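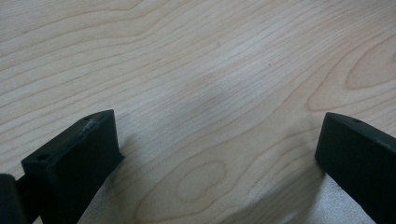 Grain on a pale wooden surface at the Boltstead workshop.

The head of furniture care at Boltstead has looked after the organization's tables and desks for 20 years. In an interview for the members' bulletin, published 2024-04-06, she was asked why light-coloured wood is still chosen for the shared rooms.

"People find it calm to work at," she said. "The lines open into loops and ovals, and every top has its own. Visitors run a hand along it before they sit down."

Boltstead maintains 27 tables across its Tranadov and Stilline buildings. Each is inspected every June, when the rooms are closed for cleaning. The inspection begins with the lamps off and the blinds raised on one side.

"You get down low and look along the surface," she said. "From overhead a pale top will hide nearly everything. At a shallow angle you see a dull area, a speck, the place where a cup has stood all winter. Shadows will fool you, so we move and look again before we write anything down."

Routine care is modest. Staff wipe each top with a barely damp cloth, following the grain, and dry it straight away. Coloured cloths are kept out of the cupboard after dye marked a desk at Stilline. Polish is not used.

Asked about refinishing, she was cautious. Only 3 tops have been sanded in the past 4 years.

"A small dark fleck may be part of the wood," she said. "I would leave it. We had one member ask us to take a mark out of the reading table at Tranadov, and the next one asked where it had gone."

The care sheet for members is available at the Tranadov front desk.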